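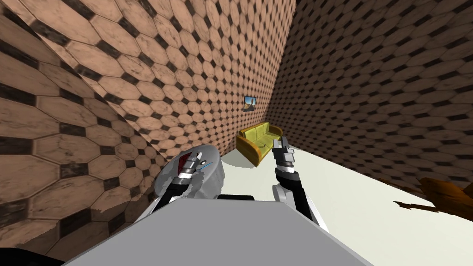
hetthorpe_dad wrote:
My lad's school is signing up for the simulator league instead of buying another kit robot, and I'm not convinced. Two years of soldering and stripped screws taught him more than any amount of clicking would. What do they get out of a robot that can't fall off a table?

Isabelle Morin wrote:
I run the club at Corkville so I'll answer for us, that's our room at the top of the thread. It's the practice room for the July round. Two arms, one torso, a sofa by the back wall, and the pupils write the code that moves the arms. We have 15 of them this year. With the one real arm we own, most of an evening is spent queuing.

I was doubtful too and still am about parts of it. The marking especially.

gearbox_nell wrote:
What's the wallpaper in aid of? Octagons on every wall and then a blank floor. If I were teaching a camera to find its way about I'd want it the other way round.

Isabelle Morin wrote:
Year 9 chose it from the texture folder. Nothing in our task looks at the walls.

pollard7 wrote:
It will matter the moment you turn the vision module on. We had a busy brick wall last season and the detector spent a fortnight finding things in it. Plain walls first, then dress it up. The bit where the left wall bends round would worry me as well — are you teaching them about lens distortion or just hoping they don't ask?

Isabelle Morin wrote:
One of them did ask. I set it as homework and got three pages back, two of them good.

hetthorpe_dad wrote:
This is my point though. They're learning the quirks of one program. Look at the lower edge of that left wall, it's all jagged gaps. Same along the bottom of the grey disc on the left gripper. A real wall doesn't do that. So what has a pupil learned when their arm works in there?

gearbox_nell wrote:
Joint limits, frames of reference, how to read a log, how to stop two arms arguing over the same bit of space. Same as on the bench. I don't love Ilar but it does the kinematics properly.

pollard7 wrote:
"Properly" is generous. Ilar's contact model is poor. Anything to do with gripping, I wouldn't trust a score out of it. Reaching and pointing, fine.

Isabelle Morin wrote:
We've stuck to reaching for that reason. Stage one is bring both grippers up on either side of the sofa without touching it and hold. Empty hands. The picking-up stage is optional and I've told them not to get their hopes up.

Mélanie Morin wrote:
Isabelle's sister, and I mentor the other club in the area, so take this as you like. I think stage one is too easy and it flatters people. A team can type in joint angles until it looks right and hand that in. Ours did precisely that last year and scored well. They couldn't tell me why it worked.

Isabelle Morin wrote:
You could move the sofa before marking. I do.

Mélanie Morin wrote:
The official marker doesn't.

pollard7 wrote:
She's right about that. The Jurić rules fix the furniture. I raised it on the list on Jan 11, 2020 and got a polite reply and no change.

hetthorpe_dad wrote:
So the competition can be won by guessing. Thank you, that's the first straight answer I've had. And the fee?

gearbox_nell wrote:
Free for schools if you use your own machines. Our last real kit came to 1,349 with the spare motors, and one of those was dead inside a term. I'm not saying that settles it. If your school already has a working kit robot I'd keep it and enter the league as well.

hetthorpe_dad wrote:
They want to sell it to pay for laptops.

gearbox_nell wrote:
Oh. Then no, I'd fight that.

Isabelle Morin wrote:
So would I. Ours goes on the bench every session, even if each pair only gets 15 minutes with it. They run their code in Ilar, then on the real arm, and write down where the two differ. Some of the differences are embarrassing and I make them keep those in.

pollard7 wrote:
Could you post one of those write-ups? I keep hearing that clubs do this and I've yet to read one.

Isabelle Morin wrote:
With names taken off, yes. After half term, I've got marking to do first.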